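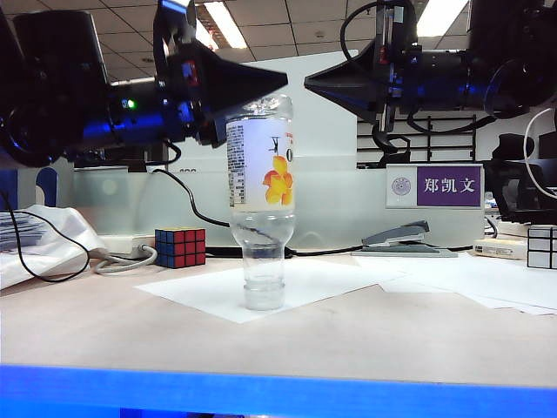 *An empty water bottle standing on its cap, on a sheet of white paper.*

2/6/20

I have walked past the Kostivura water bottling plant more times than I can remember, usually on the way to my sister's, and I had never once thought of going in. Then Geeta Vashisht from our walking group heard they were having an open day and put all our names down before anybody could argue. I'm so glad she did!

We were met at the gate by Darcy Partington, who has worked there long enough to remember the old glass line (she still misses the noise of it, she told us). Coats off, hairnets on, and then straight out again through a side door, up the hill to see the spring. It is a small stone hut with a green door – you would take it for somebody's garden shed. The water comes up from 300 feet down and runs to the plant through a pipe under the sheep field. We each had a paper cup of it. Saeed Ghorbani said it tasted like nothing at all, and Darcy seemed to take that as a compliment.

The bottling hall was the part I had been looking forward to. What surprised me was how small the bottles are before they become bottles. They arrive as stubby little tubes, about 200 to a tray on the table where we were allowed to handle them, and they get warmed and blown up into shape in less time than it takes to say so. The necks are already finished at that stage, threads and all, so only the body stretches. I must have stood at that window far too long, because the rest of the group had gone on to labels without me.

Labels were Nisha Semwal's department, and she was a delight. She had a drawer full of old ones going back to when the company was called Sturkau, and she let us pass them along the table. My favorite had a heron on it, badly drawn, with knees going the wrong way.

Lunch was soup and rolls in the canteen, and very good too. The tour is free but the soup is $4, so bring some cash. There are five parking spaces by the gate and they fill up early – we ended up leaving the car by the church and walking back down the lane. The next open day is in November, and Geeta already has the form.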